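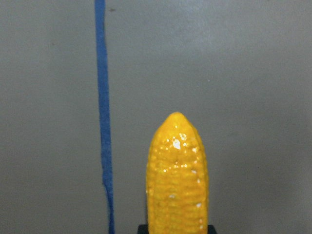

**FOR IMMEDIATE RELEASE**

# Kulter to Take Over Operation of the Sulholm Public Market

*Agreement keeps existing stall rents in place and adds a second trading day for growers*

SULHOLM – Kulter, the regional food wholesaler, has signed an agreement with the Town of Sulholm to operate the Sulholm Public Market under a long-term lease. The company will assume responsibility for the market hall, the covered yard and the adjoining loading area in May. The town will keep ownership of the land and buildings.

The market is home to more than 70 vendors, most of them family businesses selling produce, bread, dairy, fish, cut flowers and household goods. All current vendors in good standing will be offered new agreements on the same rent and with the same stall location they hold today. Rents will stay at their present level for the first three years of the lease. Any later increase will require written approval from the town.

"Kulter has bought from growers in this valley for a long time, and many of those growers also sell at the market on their own account," said Aigars Tamošiūnaitė, managing director of Kulter. "We know how much of their year depends on it. Our first job is to keep the doors open and the drains working while the building gets the repairs it has needed for some time."

## Planned improvements

Repairs will be carried out in two phases so that trading can continue throughout. The first phase covers the roof over the north side of the hall, the floor drains and the electrical supply to the refrigerated stalls. Vendors on the north side will be moved temporarily to the covered yard and will pay no rent during the weeks they are displaced.

The second phase includes new public restrooms, a step-free entrance from the parking lot and a shared cold room available to any vendor by the shelf. Vernix, an engineering firm with experience in older commercial buildings, has been appointed to design and supervise both phases. Vernix completed its survey of the hall over the winter and found the main structure to be sound. The survey recommended replacing the roof covering and the gutters along the full length of the north side, and that work has been placed first in the schedule.

The cost of the first phase will be met by Kulter. The second phase will be shared between Kulter and the town under terms set out in the lease.

## Market hours

The hall will continue to open at 7 a.m. on all current trading days. Growers who sell only what they raise themselves will be able to use the covered yard on a second day each week, which has been a frequent request in the town's vendor surveys. Yard spaces on the added day will be let by the day, with no minimum commitment, and sweet corn, squash and other seasonal crops may be sold directly from vehicles parked in the marked bays.

Customer parking will remain free for the first two hours. The delivery gate on the east side will close to vehicles once the hall opens, as it does now.

## Family and school activities

The agreement also provides for the return of the market's education room, which closed when the previous operator's contract ended. The room will be run by Catacutan, a nonprofit organization that teaches children where food comes from and how to prepare it. Catacutan will offer weekday visits for elementary school classes, a drop-in play corner for younger children during market hours, and a short course of evening cooking classes for adults.

School visits will be free for classes from Sulholm and the surrounding townships. Each visit includes a walk through the hall, time with a vendor and a simple meal prepared from ingredients bought that morning. Teachers may request visits beginning in the fall term. Catacutan will publish a booking form and a list of available dates ahead of the summer break.

"Children who help choose a vegetable are more willing to taste it, and parents tell us the same thing again and again," Tamošiūnaitė said. "The room was well used when it was open. We were asked about it at each of the public meetings, and it was written into our proposal from the start."

## Information for vendors

New agreements will be mailed to all current vendors along with a plan showing stall numbers and the order of repair work. Vendors are asked to check their trading name, contact details and insurance information and to return a signed copy to the market office. The office will stay in its present location next to the west entrance and will keep its current staff.

Deposits held by the town will be transferred to Kulter in full. Vendors do not need to take any action for the transfer to occur. Those who do not wish to continue under the new operator may withdraw without penalty and will have their deposit returned.

Applications from new vendors will be accepted once all existing agreements have been signed. Preference for open stalls will be given to businesses selling goods not already offered in the hall.

## About Kulter

Kulter supplies fresh produce and dry goods to independent grocers, restaurants and school kitchens. The company operates a warehouse and packing facility outside Sulholm and buys from growers throughout the region.

## Media contact

Kulter Communications Office, Sulholm. Interviews and visits to the market hall may be arranged through the market office during business hours.

\# \# \#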